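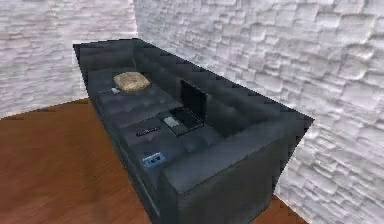

Section 6: Setting up your Sostness barrel tumbler

Hi, Adwoa Zakaria again! By now your ring should be soldered, pickled and sanded, and it probably looks a bit dull and grey. Mine always do at this stage. The tumbler is what brings up the shine, and it's my favourite part of the whole kit (I still hover beside it like I'm waiting for a cake to come out).

The tumbler is the heavier of the two boxes. If you bought the Garkham stand as well, put that together first using its own leaflet, then come back here.

Before you plug it in

1. Pick a level, sturdy spot close to a power point but well away from the sink. It'll walk a little on a slippery bench, so I fold an old tea towel underneath, keeping it clear of the motor vents.

2. Check that both rollers spin freely by hand with the power off. They can be stiff when new. Pull off any packing tape, including the sneaky bit behind the belt cover.

3. Rinse the rubber barrel and its lid in warm water with a drop of dish soap. New barrels have a black film inside, and if you skip this your first batch of silver will come out looking like you've rubbed it with a tyre. Ask me how I know.

4. Run the empty barrel with water and a squirt of soap for 40 minutes, then tip it out and have a look. If the water's black, do it again. I needed a second go with mine.

Caution: Always switch off at the wall before you lift the barrel on or off. Wet hands and a live motor don't mix.

Loading the barrel

5. Pour in the bag of stainless shot. It should come a bit under halfway up the barrel. Don't be tempted to add more, as the little motor will struggle and the belt will start to slip.

6. Add your jewellery. Small and solid pieces can all go in together, but fine chains tie themselves into the most dreadful knots, so thread each one onto a loop of wire or give it a run of its own.

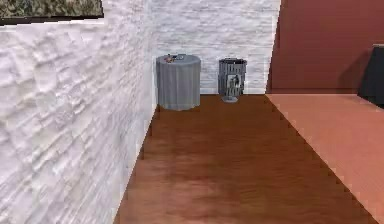
7. Cover everything with cold water, so it sits just above the shot, and add the burnishing liquid. The little cap on the Zendodance bottle is one dose. More liquid gives you more froth and no extra shine, I promise.

8. Wipe the rim of the barrel and the inside of the lid. One piece of shot stuck in the seal is enough to cause a leak. Press the lid down, squeeze out the air, fit the washer and do the nut up finger tight.

Caution: Please don't tumble pearls, opals, turquoise, amber or anything glued. Polish the metal by hand and leave the stone alone. If you aren't sure what your stone is, treat it as a soft one.

Running it

9. Lay the barrel on the rollers, switch on and watch it for a minute. You want a steady swishing sound. A clunk usually means the barrel is sitting crooked.

10. Leave it for around 2 hours, then open it and rinse one piece to check. If it's still cloudy, pop it back in and keep going.

Note: Tumbling brightens a surface but it won't remove scratches. If you can still feel a mark with your fingernail, go back to your sanding papers and work up to the 2000 grit sheet, then tumble again.

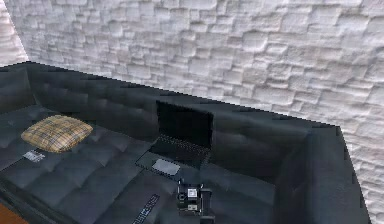

Emptying and putting away

11. Tip the lot through a sieve over a bucket, never straight over the sink. Shot rolls down a plughole beautifully.

12. Rinse the shot until the water runs clear, then dry it on a towel. Stainless shot puts up with being stored damp for a while, but I like mine bone dry in a jar. Leave the barrel open overnight so it doesn't get musty.

13. Put one drop of light machine oil on each roller bearing if it starts to squeak. Keep the oil off the belt and the rubber.

Spare belts and lid washers are in the Boateng parts list at the back of the guide. Section 7 covers patinas, so leave one piece unpolished if you'd like to try that next.

Updated 2023-12-15. Thanks to Adwoa Ametepe for spotting that the old step 8 left out the washer!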